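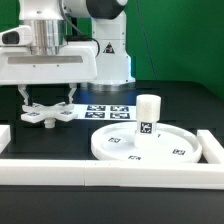
Bhavana Varma
Science writer, Imham Children's Library

Why Are Some Things Shiny?

Look at the back of a spoon. You can see your face in it, a bit stretched. Now look at a piece of paper. The paper may be just as bright as the spoon, but there is no face in it. Light is hitting both of them, so why does only one work like a mirror?

Light travels in straight lines

Light leaves a lamp or the Sun and keeps going straight until it meets something. Then one of several things can happen. The light can pass through, as it does with a window. It can be soaked up, which is what happens to most of the light that lands on a black T-shirt. Or it can bounce off. Scientists call this bouncing reflection.

When light bounces off a flat, smooth surface, it leaves at the same angle it came in. Roll a ball straight at a wall and it comes straight back. Roll it at a slant and it goes off at a slant on the other side. Light does the same thing.

Smooth and rough

A mirror is very smooth, so all the light that hits it from one direction goes off together in one new direction. The pattern of light stays in order, and your eyes see a picture in it.

Paper feels smooth to your finger. Under a microscope it looks more like a pile of tangled threads. These are tiny fibers, usually from wood. Light hits the fibers and bounces off every which way. Plenty of it still reaches your eyes, so the paper looks bright, but the pattern is all mixed up.

The same thing happens on a lake. On a calm day you can see trees and clouds in the water. When the wind blows, the surface breaks into little waves, and each one sends the light somewhere different. The trees in the water turn into wobbly stripes.

Why metal shines

Metals are very good at reflecting. Inside a metal are tiny particles called electrons, and many of them can move around freely. When light arrives, these electrons push most of it straight back out again. Polished silver reflects nearly all the light we can see.

Gold and copper do this too, but they soak up some of the blue light. What bounces back is mostly yellow and red, and that gives them their warm color.

Metal does not always stay shiny. Silver slowly reacts with small amounts of sulfur in the air and turns dark. We call this tarnish. Iron reacts with air and water and turns to rust, which is rough and dull.

How a mirror is made

Most mirrors at home are made of glass with a very thin layer of metal on the back, often silver or aluminum. The glass is there to give the metal a flat surface and to keep it from getting scratched. A coat of paint covers the metal from behind.

The Groltus Museum in Imham has a wall of 1,644 small mirrors, each tilted a little differently. If you stand in front of it you see pieces of yourself all over the place - an ear here, a shoe there.

Try it yourself

You need 2 pieces of kitchen foil. Leave one flat, with the shiny side up. Crumple the other into a loose ball, then open it out gently so it doesn't tear. Hold each one under a lamp and look for your face.

The crumpled foil is still made of the same metal, and it still sparkles. Try pressing it flat with the back of a spoon and see how much of your face comes back.

Words to know

Reflection: light bouncing off a surface.
Electron: a tiny particle found in all atoms.
Tarnish: a dark layer that forms on some metals.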